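Section 4: Setting Up the Zallance Key Register

By now you have installed the Zallance software, created an administrator login, and found the label sheet that slid under the box flap. If you have not found the label sheet, look under the box flap.

This section covers getting your keys out of whatever drawer they live in now and into a register that other people can use. Set aside an afternoon for up to 200 keys. Past 300, set aside two afternoons and bring a sandwich.

4.1 Before you start

Gather every key in the building. This includes the ones on lanyards, the ones taped inside cabinet doors, and the one that somebody wears around their neck and will not discuss.

You will need:
Key tags and rings
A fine-tip permanent marker
The label sheet
A computer signed in to Zallance
A clear stretch of floor or a large table

Note: Do not throw away mystery keys yet. A key that fits nothing on the first afternoon will often fit the boiler room in January.

4.2 Sorting and tagging

1. Sort the keys into piles by floor or by building. Do not sort by shape. It feels productive and it is useless.

2. Pick one tag color for each pile and write the choice down before you go any further. Chi-keung Wu, who tested this guide on his own building, kept the color list in his head and had to redo 40 tags after lunch.

3. Write a register number on each tag. Use the number only. Never write a room name, a street address or "SAFE."

4. Attach one key to each tag. Duplicates get their own tag and their own number, with a letter at the end (117A, 117B).

Caution: A tag that names the door it opens is a gift to anyone who finds it in the parking lot.
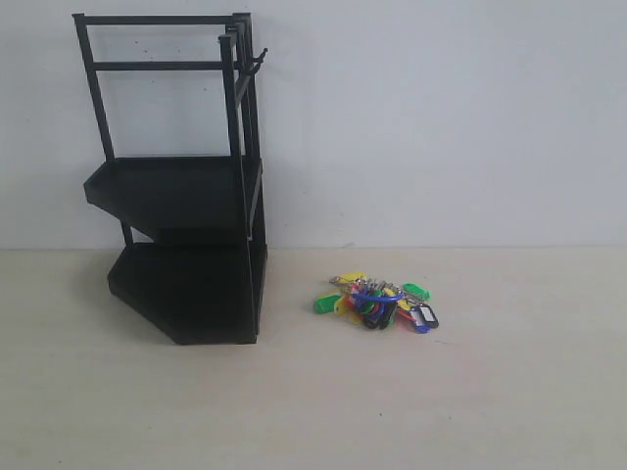

Fig. 4-1. Colored key tags on metal rings, on the floor near a black rack.

4.3 Entering keys in the register

1. From the main screen, choose Keys, then Add Batch.

2. Type the first and last numbers in your pile. Zallance fills in the rest. The register holds up to 3000 entries, so there is no need to be stingy with numbers.

3. For each entry, fill in Location, Door and Holder. Holder may be left blank. Door may not, however tempting.

4. Choose Save Batch. Wait for the green bar to finish before you close the window. Closing it early saves the first half of the batch and says nothing about the second.

Note: Mystery keys go in a batch of their own with the Door field set to Unknown. Review them every July. Any key that has been Unknown through two reviews can be retired.

4.4 Lending and returns

1. To lend a key, type its number in the Quick Lend box and press Enter. Choose the borrower from the list and set a return time. The default is 5 p.m. - you can change this under Preferences, but people will be late for the new time as well.

2. To take a key back, type the number again and choose Return. Check the number on the tag in your hand against the one on the screen. Borrowers have been known to return a key, just a different one.

3. For an overdue key, choose Remind. The borrower gets one polite message a day. After the third, the message copies in their manager and becomes slightly less polite.

Caution: Do not delete a lost key from the register. Mark it Lost. A deleted number goes back into use, and you will end up with two keys called 86 and one very confused locksmith.

Continue to Section 5 to print the wall chart.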